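Search this blog Search

Play food, sorted

Posted 7/24/18 by Grigaitė

12 comments 20 shares

I finally went through the play food. It had been living in one big bag since January, felt pieces mixed in with the plastic fruit and the dishes, and every time I wanted one thing I had to dump out all of it.

The rule this time was simple. Everything goes on a white table where I can see it, and nothing goes back until it has a group. I ended up with 5 groups: fruit, packets and bottles, plates, bowls and pots, and odds and ends. The odds and ends group is too big, but I can live with that for now.

Fruit was easy. Dishes took longer – the ovals don't stack with the round ones, so they get their own bag. Felt stays away from anything with a hard edge. I paid $20 for a set of zip bags from Zullen and used most of them.

The ketchup bottle is still my favorite piece. It's red and fuzzy, with a 57 on the neck label, and I like that the lettering was done by hand. The edges are a little rough. I'm not going to trim them – I tried that on a felt carrot once and it came apart. 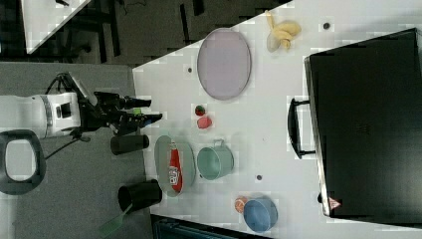
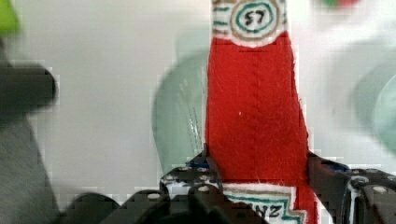
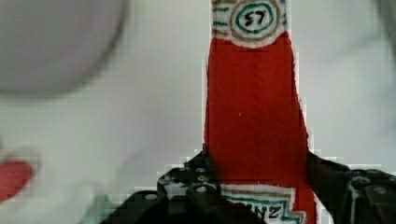
What's left to do

Label the bags. Find a flat box for the plates, the Nadon one is too short by an inch. Wash the cloths by hand and let them dry before they go in with anything felt.

3 likes Share this post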